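Unit 3: Reading a service route job ad

Ads for route technicians promise "4,000 a month." Ask what that covers. Song's worked case came to 3,255 once van fees were taken out – and the ad never mentioned van fees.
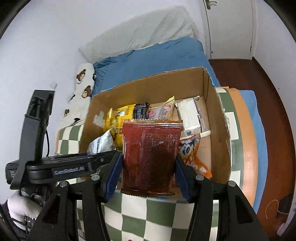
Snack packet and open cardboard box.

"Training provided" deserves the same doubt. At Skondska it meant 3 ride-alongs and a binder of 136 pages. Bring one claim you don't believe. 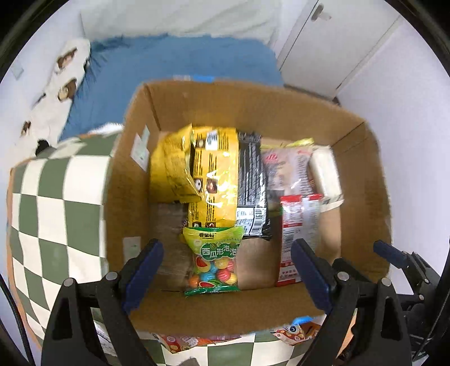

Department of Trades and Service Careers
Read for next time: the Iltau posting. Who pays for drive time between sites? Write down where it says so, if it does.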